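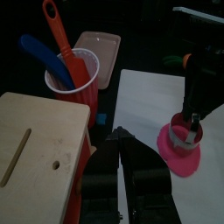
2 min read

Ticket 700 — Utensil cup tips over on black tabletop
Product: Drerkent counter set
Opened: 29/07/2018
Status: closed, workaround

Reported problem
Red plastic cup falls over when the spatula and the blue curved utensil are both in it. The customer stores the spatula head down, so the long handle sticks up well past the rim. Happens most often when the blue one is pulled out first.

Checked
Cup base is flat, no warping. Rim is fine. Table is level. Swapped in a second cup from the Alell batch, same result.

Tried
1. Spatula head up. Worse — it fell on 5 of 12 pulls.
2. Rubber ring under the cup. Helped at first, then picked up crumbs and slid.
3. Dry rice in the bottom, two fingers deep. No falls in 12 pulls. Customer does not want rice in it.
4. Cup moved into the shallow plastic tray. The raised edge stops the base from sliding. No falls in 12 pulls.

Resolution
Customer will keep the cup in the tray. Told them to leave the wooden box with the slot where it is — moving it made no difference.

Still open
Imer asked for a heavier cup in the September order. Moved to a separate ticket. Tray needs a wash before use, warm water and soap only.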